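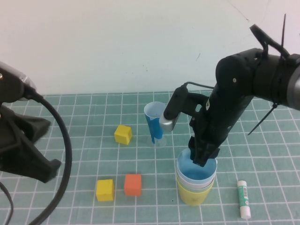 4. What duplicate finders claim to recover

Utilities that search a Windows disk for duplicate files nearly always finish with a figure for the space that can be won back. The figure is large, it is printed in bold, and it is the reason most people install the program. In this section we ask how far it can be trusted. Our view, after running Greradow, Pakar and Maeng on the 30 office computers at Wildale, is that it should be read as an upper limit and often a poor one.

4.1 What counts as a copy

The three programs agree on very little at this first step. Greradow compares file size and then a checksum of the whole file. Pakar, in its default mode, compares size and a checksum of the opening part of the file only, and goes on to the rest if the user has ticked a box on the second page of the settings. Maeng compares names and sizes unless told otherwise. All of them call the result "identical files" on screen.

A name and a size are weak evidence. Log files cut to a fixed length, empty database templates and disk images made by the same tool will match on size every day of the week. We found pairs in the Maeng results that had the same name, the same size and different contents, mostly settings files written by the same program under different user accounts. Deleting one of these would lose a person's settings. The help file does mention this, under the heading "Advanced".

Partial checksums are harder to dismiss. For photographs and compressed archives the opening part of a file is usually distinctive enough. It is less so for mailbox files and virtual disks, where a long header may be the same in every copy made by the same version of the software. Pakar's authors defend the default on grounds of speed, and it is certainly quicker. We do not see why a program whose next step is deletion should be in such a hurry.

4.2 Files that are shared already

The more serious complaint concerns hard links. On an NTFS volume the same data may be reached by more than one path, and removing one of the paths frees nothing. Windows makes heavy use of this in its component store, where many files are listed again under the system folders. A program that walks the directory tree and adds up sizes will count the data each time it meets a path to it.

Greradow checks the file identifier and leaves such entries out. Pakar leaves them out of the delete list but, oddly, keeps them in the total. Maeng does neither. On a freshly installed machine with no user documents at all, Maeng still promised a saving, and when we followed its advice on a spare disk the free space reported by Windows hardly moved.

Similar trouble arises with junctions. Older programs look for documents under folder names that later versions of Windows keep only as pointers to the new place. If a scanner follows the pointer it will see each document again and may offer to delete "the copy", which is the document. We could provoke this in Maeng by starting the scan with administrator rights. We could not provoke it in the others, though we would not claim to have tried every setting.
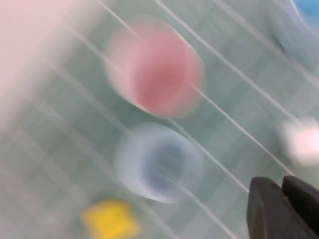

Figure 1. Motion-blurred view of a pale work surface with thin white lines; a round pink-red object lies near the upper centre.

4.3 Files kept in the cloud

Placeholders are a newer difficulty. A synchronised folder may list a file at its full size while holding almost none of it on the local disk. To compute a checksum the scanner must read the file, and reading it brings it down from the server. A full Greradow scan of such a folder therefore filled space before it freed any. On one laptop the scan stopped when the disk was full, and the closing message still congratulated the user on the saving to come.

Skipping placeholders is easy, as they carry an attribute that says what they are. Pakar does skip them. It does not say so in its report, and a user comparing the two programs might well conclude that Pakar had missed something. We suspect that this is how the reviews quoted on the Greradow download page came to prefer it.

4.4 Which copy to keep

Suppose the matches are sound. Something must still decide which file stays. The usual rules are oldest, newest or shortest path, and none of them has much to do with how people use their files. In a backup folder the oldest copy may be the one in daily use. In a shared project folder the shortest path may lead to someone's temporary extract.

We drew nearly 400 matched groups from the Greradow results and asked the owners of the files to say which copy they would keep. The rules did badly enough that we see little point in ranking them. Many owners wanted to keep every copy and gave sensible reasons: a set of forms sent to a client and a set held as a master may be the same today, and the owner wants to be able to change one without the other. No checksum can show this. The programs treat it as waste.

It may be objected that the user always has the last word and can clear any tick before pressing Delete. We are not persuaded. The lists ran to many screens, the columns needed to judge a file were hidden by default in both Pakar and Maeng, and the ticks were already in place. A confirmation box which is the same for a holiday picture and for a mailbox does not amount to consent in any useful sense.

4.5 Limits of these tests

The Wildale machines were all office computers looked after by the same department, and home disks may hold more true duplicates, particularly of photographs and music. The scans were run in August, when several staff were away and some synchronised folders had not been opened for weeks. This may have raised the share of placeholders. We tested each program with its default settings and again with the strictest comparison it offered; settings in between were left alone. Later releases may also behave differently. The change log for Maeng dated 16 May 2019 says that "link handling" has been improved, but the version we were able to download counted hard links exactly as before.

We did not measure the effect of a clean-up on the speed of the computer. All of the programs suggest that there is one. None of them offers a measurement, and on a disk with plenty of free space we can think of no mechanism that would produce a difference anyone could notice.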